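In Praise of the Small-Town Fruit Market

I moved to Rerton for a job, and I stayed for the plums. That sounds like a joke until you've had one in October, eaten over the sink with your sleeves pushed up. The town has 3,000 people, one stoplight, and a Saturday-style market that runs 17 weeks a year in the lot behind the old Jollard feed store. I have missed it twice and was grumpy both times.

What I love most is how the market changes the way you cook and shop. At the supermarket out in Brondora I walk in with a list and walk out with the list. At the market I walk in wanting apples and come home with a bag of something I have to look up! My neighbor across the hall does the same, and we end up swapping half of what we bought on the stairs.

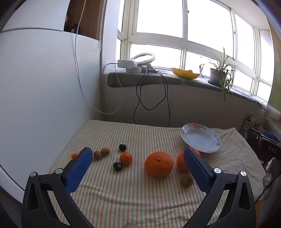

Then there's the talk. Ask the woman at the Stoica Orchard stand which pears to buy and she'll ask when you plan to eat them. Tonight? Take these. Next week? Those, and keep them out of the fridge. I got more from 2 minutes with her than from years of squeezing things under fluorescent lights (I had been refrigerating my pears the whole time, poor pears).

People say markets are expensive, and some mornings they are. I've paid more than I meant to for a melon. But I throw out far less now. When you've carried a bag up the hill yourself and remember who sold it to you, you don't let it go soft in a drawer. You put it out where you'll see it, and you eat it.

I'd love to see the town give the market a roof. The last rainy one lasted 90 minutes before the tents started packing up, and half the growers had driven in before dawn. There's an empty shed by the rail line that would do beautifully, and it already has lights. Put some benches in there and let the coffee cart stay all day. I'd be there in January for turnips, and I don't even like turnips. 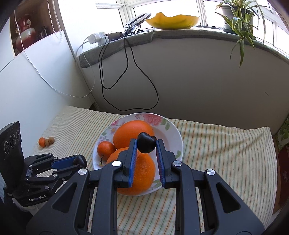
Dark cherries and a rose-patterned bowl of oranges.

Until then, bring an umbrella and get to the plums early.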